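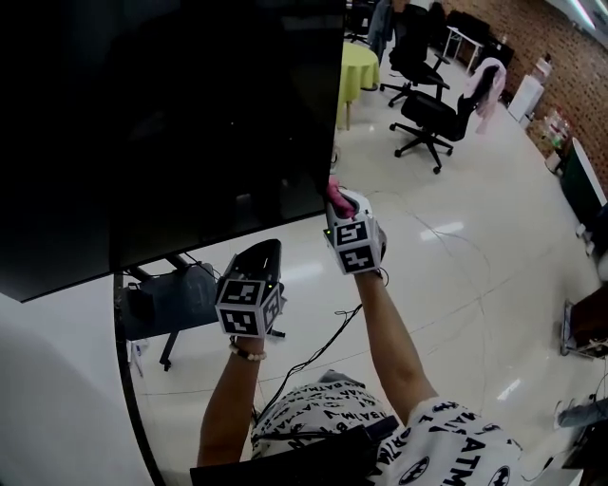 Both grippers up at the monitor, green lights on, beads and Batman shirt on duty.

I've been promising Salamatu for ages that I'd write down how I look after the hand-held pair, mostly so she can stop messaging me at suppertime, and I finally have a quiet evening and a pot of tea, so this will probably go on a bit.

For anyone new to the blog, I look after the gear at a little workshop in Unanbridge where we teach robot arms to do household jobs. We call the whole setup Flollel, which was Obinna's word and I've given up asking what it means. You wear the grippers, do the job yourself, and the arm learns from the recording later. The marker cubes tell the software where each hand is, and that makes those cubes the fussiest thing I own, fussier than my sourdough.

So, the cubes first. I wipe every face with a barely damp microfibre cloth before anybody puts a hand in, and again after lunch (people eat chips, I'm not naming names). No alcohol wipes! I used them all last October and the black squares went a sort of tired grey at the corners, and then I spent two evenings printing and sticking new ones on, which I would not wish on anyone. If a corner lifts, peel the whole face off and put a fresh one on. I did try gluing just the corner once and it left a little bubble that caught the light, and the left hand drifted all afternoon.

Next are the jaws. Close them slowly and look at the tips against something pale. They should meet evenly along the whole length, and if they don't, it's nearly always the small screw on the inside of the hinge having worked its way out. A quarter turn is plenty. Sang-wook showed me how to feel for it with a thumb instead of going straight for the screwdriver, and I've stripped far fewer heads that way. Then pick up something small and hold it while you count to 14. If it creeps, the pads want cleaning, or they're done. I get about 200 good sessions out of a set of pads before the grip goes slippery, and I keep the tally in pencil on the lid of the spares tin.

Cables are where I lose my patience, I'll admit it. Ours run down and along the floor, and the tiles are lovely and shiny and give you no grip at all, so everything slides about as you walk. Before I start I lift the right arm as high as it will need to go, then the left, then I turn once on the spot to see what pulls. If there's a tug anywhere, I give that side more slack. Please don't wind the cable around your wrist to shorten it – Manouchehr did that and we ended up replacing the plug, the socket and very nearly Manouchehr.

Reaching jobs around a big screen need a bit more thought. A glossy black panel throws back all the ceiling lights, so I tilt it a touch or turn off the row nearest the wall, and I keep the marker faces pointed well out from it. Lock the stand's wheels as well if yours has them. I go in along the bottom edge with light pressure, and I keep my elbows loose, which is much harder than it sounds when you're concentrating.

At the end of the day both grippers go back on the shelf with the jaws open, never closed, so the springs get a rest. The charger stays plugged in until 9 and then I switch it off at the wall on my way out. The new springs came to 590 for the box, which made Folasade go quite pale, so we're being gentle with them.

I still haven't sorted out the rattle in the left one. It only comes when you turn your palm up, and it stops the second anyone else is listening. If you've had the same thing, leave me a comment, and I'll have it apart again on the weekend with the good lamp.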